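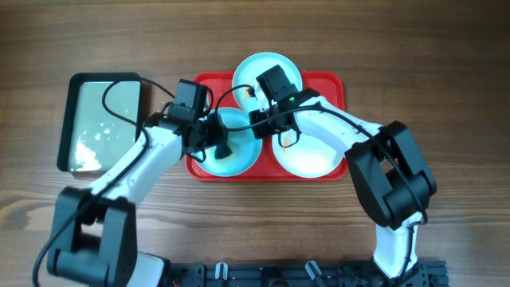

Zutwood, the four-piece that has spent most of its career insisting it is a duo with help, will put out a second album in September, two years after the first and two years later than its label would have liked.

The record is called Fotier. The band has declined to explain the title, beyond a note on its website saying the word "sounded expensive". Fans have since proposed a village, a cheese and a brand of boot. The website has not been updated to settle the matter, or for any other reason.

Fotier has seven songs on it, the longest of which runs to 11 minutes and contains, by the label's own account, "a passage for kettle". Mösli, the small label that signed the group on the strength of a demo it now admits it played at the wrong speed, is pressing 210 copies on grey vinyl. A black edition was considered and thrown out as too colourful.

The first single, Hovisik, went up at midnight and had been taken down by breakfast, when somebody noticed it was the rehearsal version. The proper one replaced it that afternoon. Opinion among listeners is that the rehearsal version was better, and copies of it are already going around with the cough at the start left in.

Anyone hoping for a return to the jangle of the debut should probably lower their sights. Hovisik has no chorus as such, though there is a bit in the middle where the drums stop and everyone seems to be thinking it over. The guitars, once the whole point of the group, turn up late and leave early. It is also very catchy — an accident, going by the press release, which apologises for the hook and promises there are no others.

A tour is planned, in the sense that the band has said the word "tour". Venues will be announced once they have been told. The last run of shows ended a night early after the van was locked with the keys, the drums and the support act's dinner inside it, and Mösli says a spare key has now been cut.

Pre-orders open at 9 am on the label's site, one copy per customer.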